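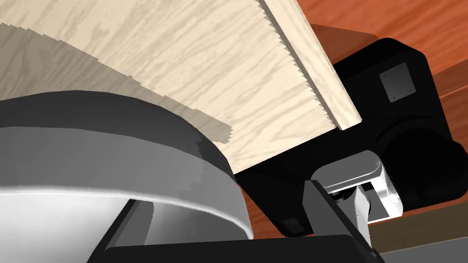 Rovonis Arm Simulator, student license
Reviewed by Damilola Osagie for the Brovgate robotics club

Our club used Rovonis from September on to prepare for the Mussa student contest. The task is to pick up a plank and set it down inside a taped outline. We have one real arm and a long list of members, so most of the work was done in simulation.

Setup took one evening. The arm model loads with joint limits already filled in, and the gripper can be swapped from a menu. Wood textures are good enough for a vision exercise.

Rendering is the weak point. Shadow edges come out stair-stepped at the default setting, and so does the long edge of a plank when the view is close to the wrist. Our edge detector picked up the steps as corners. Raising the shadow map setting helps, but the lab laptops slow down badly.

Contact is better. We logged 327 grasp attempts, of which 259 held through the lift. Most failures came from a script that closed the fingers too early. The solver itself crashed twice, both times after a reset with the gripper closed.

The manual covers the Python interface in 19 pages and leaves out error codes. Flulov, which we used last year, documents these properly but has no gripper menu.

A club license costs 600 dollars a year. We have renewed it. Save the scene before changing the time step, as undo does not cover it.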